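Part-time cleaner and general putter-awayer, Bunoro workshop

Posted 2020-06-23. Ref. 3265.

Bunoro is a small repair studio above the Türkmen bakery. We fix lamps, chairs and the occasional accordion, and we leave a mess doing it. The last person in this job moved on in March, and we have been sweeping up after ourselves ever since, with the results you would expect from people who think a bin is a suggestion.

The job is 8 hours a week, split however you like as long as the place is fit to walk through by opening time. You will sweep, empty the bin, put in a new bag, clear the tabletops and return tools to where they live.
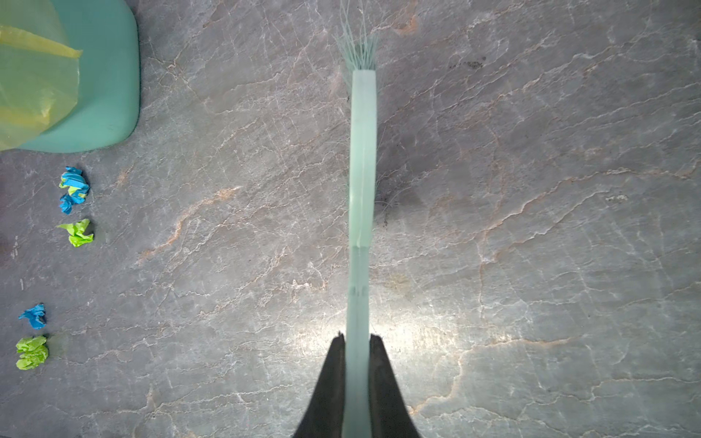 Ello wrote back on the draft of this ad that a hand brush is fine for corners but anyone doing the whole floor with one deserves a raise. Noted. There is also a broom, and a mop with opinions.

Paper is our main crop. We wrap small parts in it, unwrap them, and drop it.

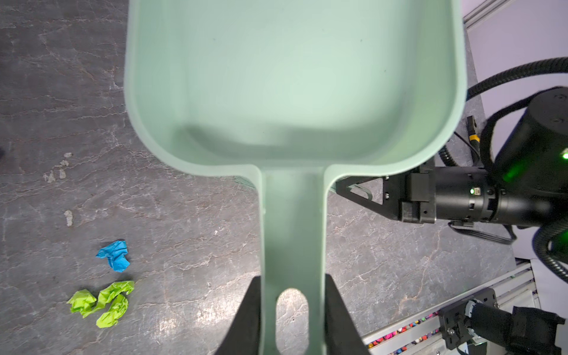

We also make a lot of sawdust, though most of that stays in the back room. You won't be asked to move furniture or answer the phone. Please don't throw out anything with a label tied to it -- it belongs to a customer, however sorry it looks.
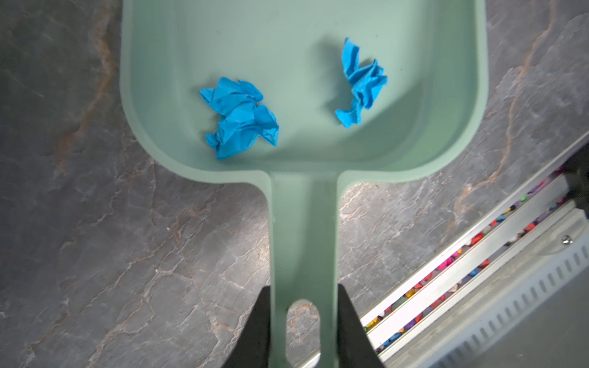 Blue paper, on the dustpan.

Pay is 975 a month, paid on time, plus bread from downstairs when they have baked too much. Trial period of 38 days.

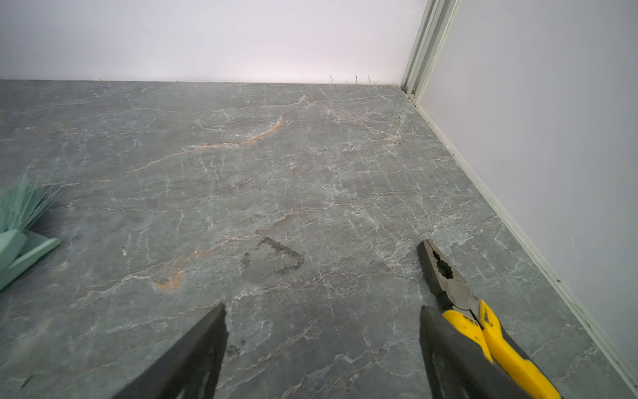 Experience is welcome but a good eye matters more. The gray marble pattern on our floor hides dirt very well, and half the skill is telling a vein from a crumb. Some marks are easier, like the dark smudge out in the middle with the speckled edges. Pliers on the floor get picked up before you start on it.

To apply, send us a few lines about yourself and the hours that suit you. No cover letter, please -- we'd only drop it.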